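Writing the Rules for a Robot That Wipes the Sink

Domestic cleaning has become a test of how the robot trade writes down good practice. A sink is a small job. It also puts a powered machine close to ceramic, plumbing and mains electricity, in a room where there is seldom space to step back. The factory standards most engineers grew up with assume a guarded cell and trained staff, and a bathroom has neither.

The Irum code of practice, issued in draft on 22 July 2025 and open for comment through August, tries to close part of that gap. It runs to 21 clauses and covers wet rooms only. Kitchens are left to a later edition. Two firms, Hirnmont and Farkton, supplied incident logs to the drafting group, and the test house Lozano checked the wording against its own procedures.

The logs explain the order of the clauses. Of 1,566 entries, 754 concerned cables: snagged, stepped on, pulled from a connector or routed through the arm's working area. Contact force, which takes up most of the published guidance on shared spaces, came well behind. The draft therefore opens with cable routing. A line that follows an arm must have enough slack for full reach and no loop large enough to catch on a fixture. Cables on the floor are to be recorded on a sketch of the room before power is applied, along with stands, doors and anything else the base could meet.

Clause 6 deals with the cloth. It is to be treated as part of the tool, and its loose edges count toward the size of the gripper when clearances are worked out. A folded cloth and a bunched one give different contact areas, so the operator notes which was used. Force limits are set separately for flat rims, sloped walls and fittings. Faucets get the lowest limit, and the draft advises keeping the fingers off them altogether unless the fitting itself is the task.

Clause 9 asks that coverage be reported by zone – rim, back ledge, walls, floor of the bowl – with a separate entry for the drain and overflow. A single pass mark for the whole basin is not accepted. Several commenters have called this fussy. It does make results from different rooms easier to compare.

Wiping a vanity basin: the cloth at the bowl and on the ledge and rim.

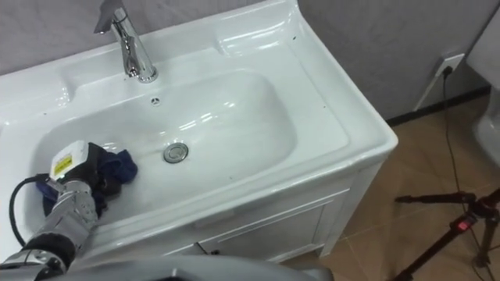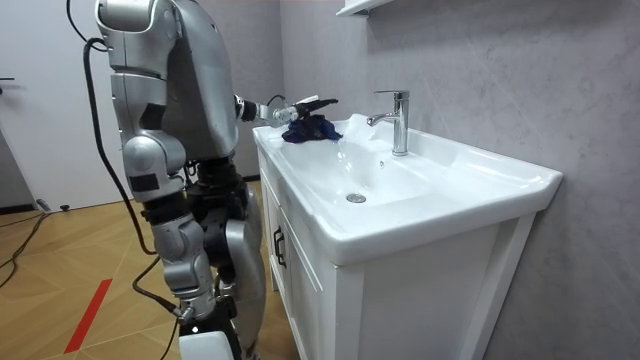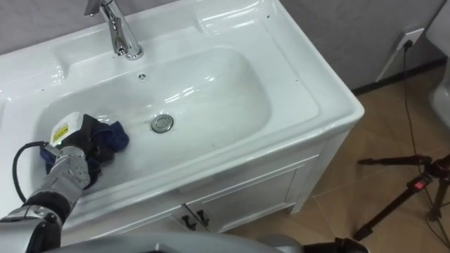
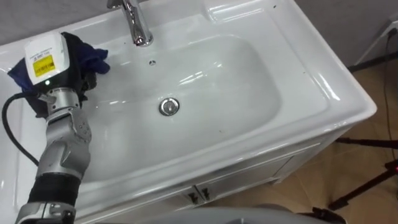
The weakest part of the draft is its treatment of people. Clause 17 requires a stop control within reach of the operator but does not say how far away the operator may stand, or what counts as a clear exit when the machine is nearer the door. Farkton has asked for a fixed distance. Hirnmont prefers a rule based on arm reach, which would scale with the machine. Lozano has told the group that either can be tested, provided the code picks one.

Cleaning agents are also unresolved. The current text allows water and mild detergent and leaves everything else to the maker's instructions, with no requirement to record the product used. The next draft is expected to add that line to the test sheet, next to the entry for cloth type.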